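Moving out of the Jarngate storage unit

Saturday, December 11, 2021

The contract on the Jarngate unit ended in October and I let it roll over by a month, which cost more than the van did. The unit was on the upper floor, served by one goods lift with a stated limit of 800 kg. I never got near that. The doorway was the real constraint.

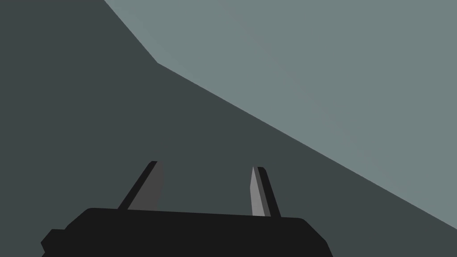 Ukside bill by floor area and ignore height, so a tall, narrow unit is the better buy if your things stack. Mine did, up to a point. I put the heavy boxes at the bottom, left a gap at the back wall for air, and kept a written list taped inside the door. The list was worth the effort. The moisture absorbers were not, and I stopped replacing them after the second set. 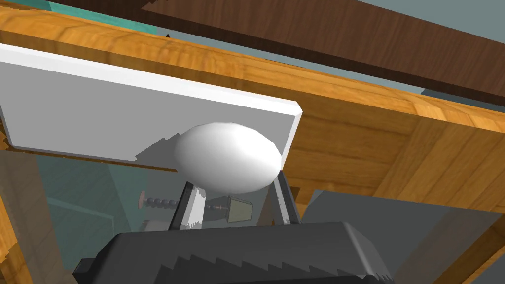 Egg shape against the white panel, orange wood behind.

The new place is Roltell, unit 231, ground floor. Access is by keypad and the code changes every 11 weeks. Insurance is separate. I took the Kaewsai policy, as the site's own cover excluded anything stored directly on the floor. It took 4 van trips to move everything across. 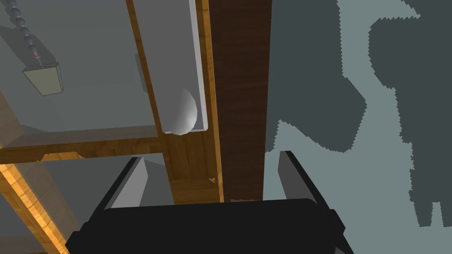 Dark brown board with the lighter strip along its left edge.

Still to do: a better padlock, closed shackle this time, and a copy of the new inventory to keep at home. The deposit from Ukside has not come back yet.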